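How to run an awards vote for your wrestling fan club

Our club watches wrestling together since many years, and every March we give our own awards for the year before. The first time I prepared the vote it was a small disaster, with two winners in one category and a lot of angry messages. Since then I have changed many things. I write down the method here so other clubs can use it.

Step 1. Choose few categories

Start with five categories and not more. We use Match of the Year, Tag Team of the Year, Best Entrance, Best Newcomer and Best Villain. In our first vote we had fourteen, and many people stopped in the middle of the form.

Write one sentence under each category to say what it means. For "Newcomer" you must decide if a wrestler who was ten years in another company, and arrives only now on television, is new or not. We say yes, if it is the first year in that company. You can decide differently, but decide before the voting opens.

Step 2. Fix the period

Say clearly from which show to which show the vote counts. We go from the first show of January to the last show of December. A match which was recorded in December but shown in January belongs to the next year. This rule looks boring, but half of our old quarrels came from it.

Step 3. Collect the nominations

Leave the nominations open for two weeks. Each member can send one name for each category, and for matches they must also give the name of the show. When the two weeks are finished, take the four names which were sent most often. If the fourth place is equal between two names, keep both.

Please do not add your own favourite to the list by hand. I did it one time and the members noticed very quickly.

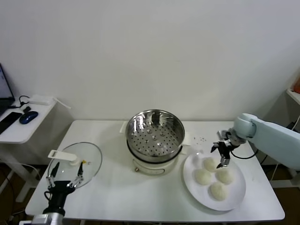

Salim Mrema wrote to me after reading the first version of this page that four names are too few for Match of the Year. In his club, Brukeo, they keep eight for this category and four for all others, and the voters have no problem with it. He also asks for a short reminder of each match, as in March people have already forgotten what happened in the spring before.

I think he is right about the reminder. Now I write two lines for each match: who, where, and which title was on the line. I do not write who won, in case somebody wants to watch it before voting. For the number I stay with four, but a bigger club can try eight.

Step 4. Prepare the ballot

Put the names in alphabetical order. For tag teams use the name of the team, with the two wrestlers in brackets. If a team changed its name during the year, use the last one.

Ask for the member name at the top of the form and accept one ballot for each member. When somebody sends two, the last one counts. Last year we received 615 ballots, and 2 of them were from the same person with different spelling, so look at the list one time with your own eyes before you publish anything.

Decide also how the points work. The simplest way is one vote for one name. We prefer first and second choice: two points for the first, one point for the second. With this system a tie is rare. If there is still a tie, the name with more first choices wins. If this is also equal, we give the award to both.

Step 5. Close the vote and check

Write the closing hour with the time zone. We have members in several countries, and "midnight" was not the same moment for all of them.

Two people should add the points separately, without speaking together. In our club it is me and Jeptoo Mfaume. When our totals are different, we go back to the ballots of this category and begin again.

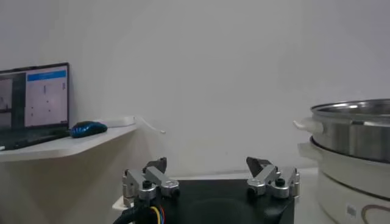
Keep the ballots for one month after the results, in case a member asks for a check. After this you can delete them, and you should say so in the form.

Step 6. Announce the winners

Do not publish all the results in one message. We hold a small evening called the Rendarico Awards, where a different member reads each category. Begin with Best Entrance, which is easy and fun, and leave Match of the Year for the end. Between the categories we play the entrance music of the nominated wrestlers and people try to guess it.

Give the points of all the nominated names, also of the last one. If you show only the winner, people will ask anyway.

For prizes we have one printed certificate for each category, which stays on the wall of the club. Remedios Dizon made for us also a belt from cardboard and gold paper, and it goes home for one year with the member who predicted the most winners. The predictions must be sent before the vote closes, on a separate form.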